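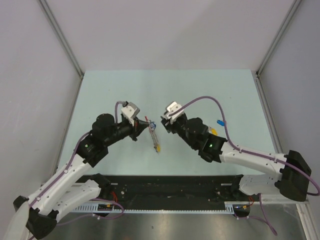 Small coiled spring on a pale blue tabletop, between two facing grippers.

Care and Repair of Walking Equipment at Home
Adstead Trails Office – Visitor Information
Page last reviewed April 3, 2025

These notes are provided for walkers on the Mitley Trail and its side routes. They cover the cleaning, drying, minor repair and storage of personal equipment between trips. The manufacturer's printed care instructions take precedence wherever they differ from the advice given here.

Walkers who intend to complete the full 92 miles of the trail should allow enough time before departure to carry out the checks on this page and to test any repaired item on a shorter walk. Replacement equipment is not sold at the trailheads.

Boots and shoes

Remove the laces and insoles before cleaning. Knock off loose soil outdoors, then brush the uppers with a soft brush and lukewarm water. A stiffer brush may be used on the outsole, and a blunt wooden stick will clear packed grit from between the lugs. Household detergent should not be used on leather. Mild soap made for footwear is suitable, provided it is fully rinsed away.

Stuff the boots loosely with plain newspaper and stand them in a ventilated room. Change the paper when it becomes damp. Boots must not be placed on a radiator, beside a stove or in a closed vehicle in direct sun. Heat of this kind can harden leather and weaken the adhesive that holds the sole.

Once the uppers are dry, apply conditioner sparingly with a cloth. Treat the seams and the area where the tongue joins the upper. Suede and nubuck require their own products, and wax will darken them permanently.

Inspect the join between sole and upper by flexing the boot firmly at the toe. If a gap opens at any point, clean it, let it dry completely and fill it with a flexible footwear adhesive. Clamp the join with strong rubber bands or a wrapped cord until the adhesive has cured for the period stated on the tube. A sole that has begun to crumble cannot be repaired in this way and should be taken to a cobbler for an opinion on resoling.

Laces should be replaced when the outer sheath is frayed at any eyelet. Keep the old pair as spare cord if the middle section is still sound.

Backpacks

Empty every pocket, including the lid and the hip belt. Turn the pack upside down, shake it well and vacuum the main compartment with a narrow nozzle. Marks may be sponged off with cool water and a little mild soap. Most packs should not go in a washing machine, where the frame sheet, foam and coated fabric are all easily damaged.

Zippers that run stiffly are often dirty. Work along both sides of the teeth with an old toothbrush and clean water, let them dry, and then rub a plain candle or a zipper lubricant along the closed teeth. If the slider passes but the teeth part behind it, the slider has probably spread. It can sometimes be pressed back into shape with pliers, a little at a time, first on one side and then on the other. Stop as soon as the teeth hold.

Check the points at which the shoulder straps are sewn to the pack. These carry most of the strain. Loose threads should be trimmed and the stitching gone over with heavy polyester thread, following the original holes where possible. Broken buckles are best replaced with a matching size – measure the width of the webbing and not the buckle itself.

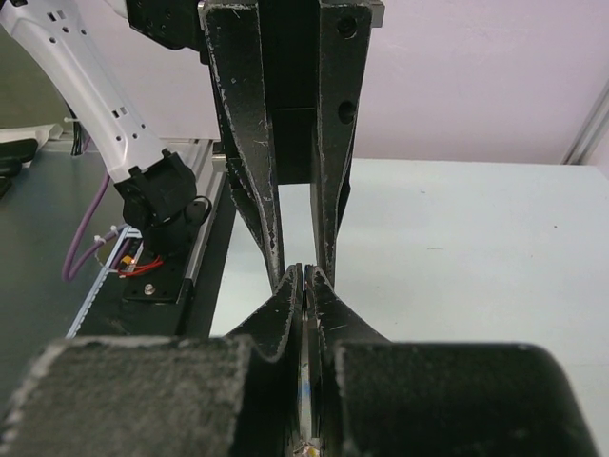
Chipped black paint and scuffed patches along the rims of two curved gripper fingers.

Waterproof clothing

A rain jacket that no longer sheds water does not always need to be replaced. Body oils, sunscreen and smoke residue can all prevent the outer fabric from performing as intended. Washing the jacket with a cleaner made for technical fabrics will often restore it.

Before washing, close all zippers and hook-and-loop tabs, loosen the drawcords and run the machine once on an empty rinse to flush out any remaining detergent. Fabric softener must not be used at any stage. Run a second rinse on the jacket when the cycle ends.

If the care label allows tumble drying, a short period on low heat will help revive the existing finish. Sprinkle water on the shoulders afterward. Where it soaks in and darkens the fabric, a spray-on water repellent should be applied evenly while the garment is still damp, and any excess wiped off with a cloth.

Small tears can be closed with self-adhesive repair patches. Cut the patch with rounded corners and apply it to a clean, flat surface. Larger patches should be left for a full day before the jacket is folded or worn. Seam tape that is lifting over a long stretch calls for a professional repair.

Trekking poles

Poles should be taken apart after every wet or muddy outing. Separate all sections, wipe each one dry with a cloth and leave them apart overnight. Do not oil the shafts or the expanding parts, as the sections will then slip under load.

For poles with a twist lock, unscrew the expander, brush away any white deposit and check that the plastic has not split. For poles with an external lever, adjust the screw until the lever closes with firm pressure from the thumb. The lock is then tested by leaning on the pole, indoors, with the tip on a rubber mat.
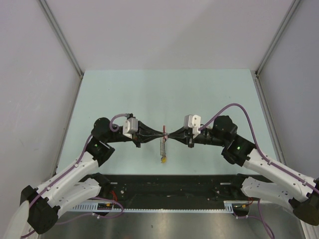 Poles with a spring in the handle or upper shaft need somewhat more attention. If the action has become gritty or uneven, consult the instructions before opening the shaft, and carry out the work over a tray so that no small part is lost. Parts should be laid out in the order in which they were removed. A spring that shows rust or distortion should be replaced in kind and never stretched to restore its length.

Rubber tip covers wear through quickly on paved sections. Walkers are asked to fit them on the boardwalk at Dreneo, where bare metal tips damage the decking. Carry two spare covers on any walk that includes that section.

Sleeping bags

A sleeping bag should be aired after each night of use and washed only when it is visibly soiled or has lost loft. Down bags require a dedicated down cleaner and a large front-loading machine. Lift the wet bag from underneath with both arms, as the internal baffles may tear if it is hauled out by one end.

Dry the bag on the lowest heat setting with two clean tennis balls in the drum. The process is slow and may take several hours. Pause from time to time to break up clumps by hand. These instructions apply to all down bags, including those with a high fill rating such as 800. Store the bag uncompressed in a large cotton sack or on a wide hanger.
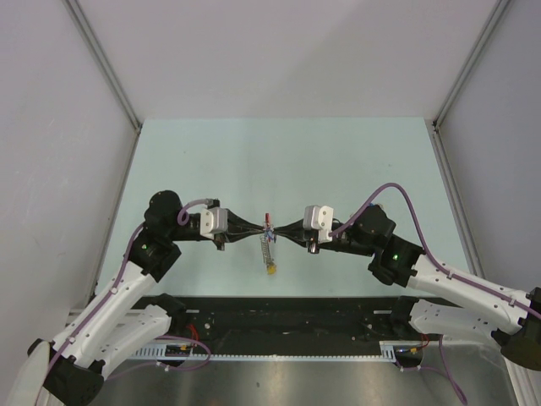 Stoves and cookware

Stoves should be serviced outdoors or in a well-ventilated workshop with no open flame nearby. Disconnect the fuel before any work begins. Examine the rubber seal at the fuel connection for cracks or flattening and fit a new one if there is any doubt.

Clear a blocked jet only with the tool supplied by the maker. A sewing needle may enlarge the opening and produce an unsafe flame. After reassembly, brush soapy water over the connection with the valve closed and the cartridge attached, then look for bubbles. A stove that leaks must not be lit.

Burned food can be loosened from aluminum and steel pots by simmering water with a spoonful of baking soda. Coated pans should be soaked in warm water and wiped with a soft cloth. Store pots with their lids off.

Water bottles and reservoirs

Rinse bottles and reservoirs on the day of return. For a more thorough cleaning, fill the container with warm water and baking soda, leave it for half an hour and rinse until the water runs clear. Drinking tubes require a long flexible brush. Mouthpieces can usually be pulled off and washed separately.

Prop the reservoir open to dry. Once dry, it may be kept in a freezer between trips to discourage mold. Filters have their own storage requirements, and hollow-fiber types must be protected from freezing after first use.

Storage over the winter

Choose a cool, dry room with a steady temperature. Unheated sheds and attics are generally unsuitable for footwear, tents and anything with a coated fabric. Hang jackets on broad hangers, stand boots upright and leave tents loosely folded in a breathable bag. Batteries should be removed from headlamps and stored separately.

A short written list of repairs still to be done, kept with the equipment, will save time in the spring.

Cleaning stations for boots

Brushes and rinse water are available at the Mitley and Van Dusen trailheads. Walkers are required to clean their footwear at these stations before entering and on leaving, in order to limit the spread of seeds and soil-borne plant disease. Water at the Van Dusen station is turned off from the end of September until the spring opening. During that period the dry brushes remain in place and must be used.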